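Chapter 4
Cotton, Linen and the Cloth You Sleep On

I spent my first winter in textiles sorting bed linen in a laundry at Amley, and I can't say I learned much about fashion. I did learn what happens to a cheap sheet after it's been boiled and pressed every week for a year, and I've never bought one since! So when the publisher asked which fabric I wanted to begin the section on plain weave with, I didn't have to think very long. We're going to start in the bedroom.

You met the plain weave briefly in Chapter 2 – one thread over, one under, then the other way about on the next row. It's the oldest weave we have and still the commonest, and you probably have several square metres of it at home (more if you're the sort who can't throw a pillowcase away). What I want to do now is look at how one simple structure can give you cloth that feels crisp, or soft, or like sleeping under a paper bag. The weave hardly changes. The fibre, the spinning and the finishing change a great deal.

Let's take creasing first, as it's what most people notice. Cotton and linen are both mostly cellulose, and the long molecules in them are held to their neighbours by weak bonds. Bend the fibre, add a bit of warmth and damp from a sleeping body, and some of those bonds let go and form again in the new position. You've set a wrinkle. Linen is the stiffer of the two and creases more sharply; cotton gives a bit more and the lines tend to be softer.

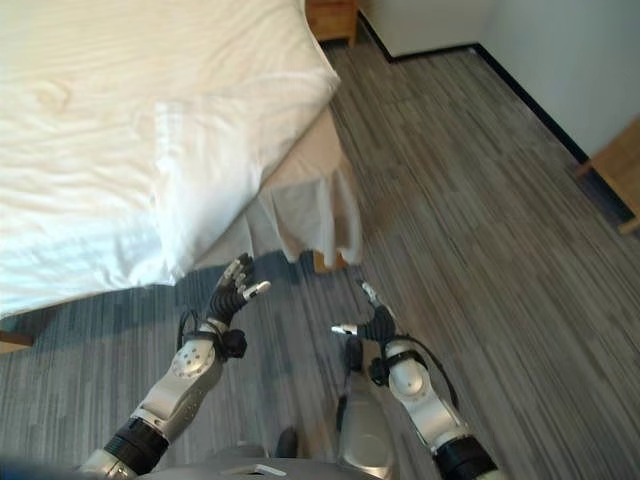
Fraser Shearer disagrees with me about how much any of this matters, and told me so when he read the draft. In his view students fret over creasing and forget about shrinkage, which costs mills far more money, and he'd have put the whole of section 4.3 at the front. He may well be right. I've left the order alone, but do read 4.3 properly and don't skim it the night before the test.

Thread count comes next, and I'm going to be a bit grumpy about it. Count the warp threads and the weft threads in a square inch, add them together, and there's your number. A cloth I was sent by MacKinnon, a small weaver I'm very fond of, came out at 186 by this method, and it's lovely stuff, smooth and hard-wearing. I've handled others with a far bigger number on the packet that went bobbly in some 37 washes. The trick is usually in the yarn: twist 2 thin, poor threads together, count each one separately, and the figure on the label shoots up while the cloth gets no better. We'll do a proper count with a glass in the practical, so bring a sharp pencil and a pin.

Finishing is the last big topic, and the one I enjoy most – singeing, scouring, bleaching, mercerising, all those splendid words. Archie Crichton has let me use his notes on bleaching from the Padach works, and they're printed in full on page 57. They're quite technical in places, so have a go at sections 4.1 and 4.2 before you turn to them.

4.1 From boll to yarn

Pull a tuft of raw cotton apart between your fingers and you'll feel it cling to itself. Each fibre is a flattened tube with a natural twist along its length, and it's this twist that lets the spinner make a thread from something so short.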